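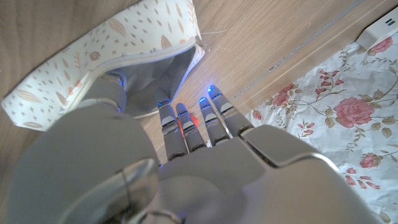
How to observe the count at a local by-election

Many residents of Flillcombe ask me if an ordinary person can watch the votes being counted. Yes, you can, but you must prepare a little. I wrote down the steps as I did them myself before the Lultby ward by-election.

1. Apply for accreditation
Fill in the observer form at the council office or on its website. You need a photo and one identity document. Apply early, as the card comes by post. My card took six working days.

2. Read the rules of secrecy
You will sign a paper about this. You may not tell anyone how a particular person voted, and you may not give out any numbers before the result is declared.

3. Learn who is standing
Print the list of candidates. In our ward there were two main ones, Datar and Levchenko, and it helps to know how their names look on the ballot paper.

4. Arrive before the boxes
Be in the hall before the polls close. Show your card at the door and ask where observers are allowed to stand. Look at the seal on each box when it comes in, and write down the seal number.

5. Watch the first stage
At first the staff only check how many papers are in each box. They compare this with the account from the polling station. In our first box there were 476 papers and the account said the same. If the two numbers differ, the staff must count again.

6. Watch the sorting
Now the papers are sorted by candidate. Do not touch the table or the papers. If you think a paper went to the wrong pile, speak to the supervisor, not to the counting staff.

7. Ask about doubtful papers
The returning officer decides on these. You may look, but only the agents of the candidates can object.

8. Write your notes the same night
Put the time next to each note. Send your report to the council within the period given in your letter, and keep a copy.

Liudmyla Antoniuk
Updated 3 July 2023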